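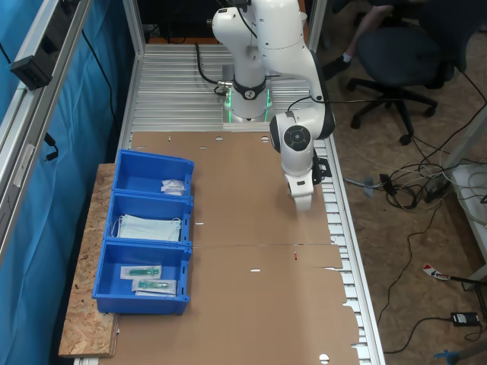
Blue plastic storage bins in a row at the side of a workbench. The middle bin holds surgical face masks.

A storage bin, also called a parts bin or pick bin, is a small open container used to keep loose items sorted and within reach. Bins are common in workshops, stockrooms, clinics, pharmacies and packing areas. Most are molded from polypropylene or polyethylene, though steel, wire and cardboard types are also made.

Design

The usual bin is a box without a lid. Many have a front wall lower than the back, so that the contents can be seen and taken out while the bin stays in place. A lip or bar along the rear lets some models hang from a louvered panel or rail. Others stand on a shelf, a bench or a ledge beside the work surface. Stacking types have ridges on the upper rim that fit the base of the bin above. Nesting types have sloped sides and fit inside one another when empty.

Blue, red, yellow and gray are the most common colors. Some stockrooms use color to separate types of goods, but no single color code is in general use.

Use at a workbench

Bins at a bench are normally set in a line along one side or across the back, which keeps the middle of the surface clear. Each bin holds one kind of item. Flat goods such as face masks are kept in a stack. Small sealed packets may be laid flat or stood on edge with a divider between them. A sheet of flattened cardboard is often laid over benches built from aluminum profile, where small items could otherwise fall into the grooves.

Medical supplies

In clinics, bins hold single-use goods such as masks, dressings and wrapped syringes. Sterile items remain in their sealed packaging until they are used, and a packet that is torn or wet is thrown away. New stock is placed behind or under the old so that the earliest expiration date is used first. Smooth plastic bins are preferred over cardboard in these settings, as they can be wiped down.

Two-bin system

In a two-bin system, each item has a front bin and a reserve bin. When the front bin is empty, the reserve is moved forward and the empty one is sent for refilling. The size of the reserve depends on the rate of use and the delivery time. An item used at a rate of 10 a day, with 80 in reserve, can wait eight days for a delivery.

See also

Kanban
Pegboard
Shelving
Stock rotation
Workbench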